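Success in the simulator is a planner's opinion of itself

27/07/2021

Every few months a robotics software vendor publishes a number with a percent sign after it, and every few months my inbox fills up with people asking whether this is the one. The latest comes from Flinamside, whose planning stack, Gellik, is said to handle tabletop picking "out of the box." I've spent a good part of the summer with it. My answer is no, and the reasons have more to do with how we all test these things than with Gellik in particular.
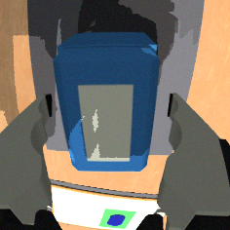
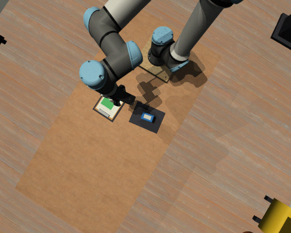
A grasp planner has to answer a dull question before it answers any interesting one: where is the object, and how sure am I? Gellik skips the second half. It takes a pose from the perception module, treats that pose as fact, and plans to it. In simulation this works beautifully, because the simulator knows where everything is and will tell anyone who asks. Take the blue block with the plain beige panel, which has a gap on each side between it and the black finger pads. Those gaps are the whole argument. If the pose is right, the fingers can close and everybody goes home. If the pose is off by a bit more than the gap, one pad lands on top of the block, and the planner has no idea, since it never planned for being wrong.

I ran 1,667 trials with the pose taken straight from the simulator and then did the same set again with a little noise added to it. I won't print the second success rate, because I picked the noise myself and could have made it say anything. That's my complaint about the first one, too. Somebody picked zero.

The defense I hear most is that perception is a separate module and ought to be judged separately. I used to believe this. It makes for tidy diagrams and lets two teams go on vacation at different times. But the errors don't respect the diagram. A dark blue object half in shadow, with a few hard patches of light on it, is the kind of thing that makes a segmentation network draw its edge in the wrong place. The edge feeds the pose, the pose feeds the planner, and the planner produces a smooth, confident path to the wrong spot. Both teams can show you green tests.

The tooling makes it worse. Gellik's viewer draws the planned path and the collision shapes, and it looks terrific on a big monitor. It does not draw uncertainty anywhere. There's a confidence field in the log, buried under the timing data, and as far as I can tell nothing downstream reads it. I changed it by hand to a very low value and got the same plan back. A field that can be set to anything without changing the robot's behavior is a comment.

Mnguni, the older open package that Gellik was plainly written to replace, is slower and uglier and crashes if you look at the config file wrong. It also replans when the estimate moves. On my machine it needed 6 restarts to get through a batch that Gellik finished in one go, and I would still rather have it driving a real arm near my hand.

Now the fair part. Gellik's motion planning is good. Getting a jointed arm down to a small object on a mat, with a clipboard right next to it, without clipping anything is not trivial, and I rarely caught it doing something foolish with the elbow. The inverse kinematics solver is quick. The docs are written by someone who has used the software, and I can name maybe 3 other packages where that is true. If Flinamside had sold it as a motion planner, I'd have written a short, friendly column and gone to lunch.

They sold it as picking, though, and picking includes the part where the world disagrees with you. Skistport, the benchmark they cite, doesn't test that part at all. It resets the scene, hands over the true pose, and scores whether the object ends up lifted. There are 20 scenes in the public set, all with nice rigid objects that stay where they're put. A planner tuned on those scenes will do well on those scenes.

What I'd ask for is modest. Publish the score with the true pose and the score with an estimated one, side by side, using the same objects. Say what light you used. Report the failures by cause, so I can tell a bad path from a bad guess about where the block was. Flinamside tells me a release with "perception-aware planning" is due in October. I'll run it, and the first thing I'll do is open the log, change that confidence field, and see whether the arm does anything different.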